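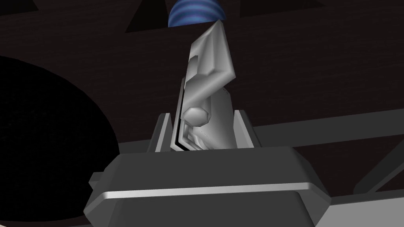
Jurgita Laur had stopped believing the number before she finished her coffee. According to Dovero, 2073 of 2647 simulated runs were a success, and Dovero was paying her to say so in a report by October.

"Define success," she said.

Kwok scrolled. "The scorer says the task state was reached."

"Says who?"

"The scorer."

She made him open the runs one at a time, from the wrist view, where the policy saw what it saw. Iter, the program that wrote the scores, never looked at a picture. It read positions out of the simulator and ticked a box. In run 35 it had ticked the box with the fingers wide apart and nothing in them. 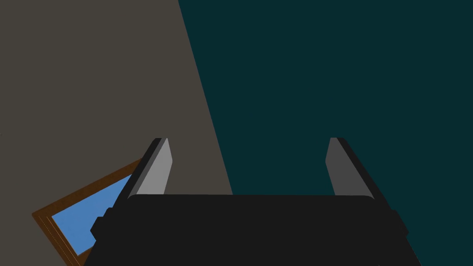

Run 1032

This one Kwok liked. He had put it in the slides for Meltby, who held the money and watched slides with the sound off.

"Look how close it gets," he said.

"To what?"

"The opening."

She looked. The gripper was at the edge of something black, open, holding nothing. It could have been about to reach in. It could have been lost. She had known people who stood in front of the fridge like that. 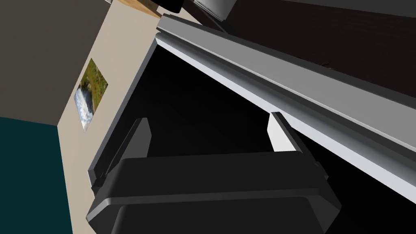 Run 1032, wrist view. Scored as a success.

"You can't tell from one still," Kwok said.

"Then why is it on a slide?"

He took his glasses off and cleaned them on his shirt. Down the hall a printer started up. She pulled the scorer's code onto the big screen and began reading it from the top, out loud – slowly, the way her mother read contracts.
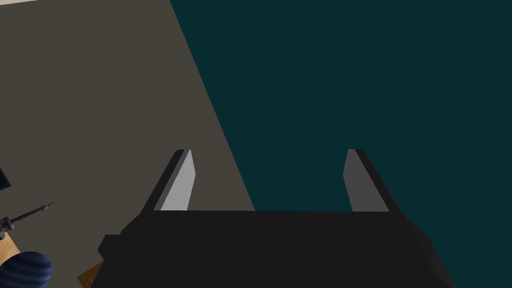
"What happens if we score them all again by hand?"

"We get a lower number, and we get to believe it."

Kwok reached over and closed the slides. Then he opened run 1 and moved his chair so she could see.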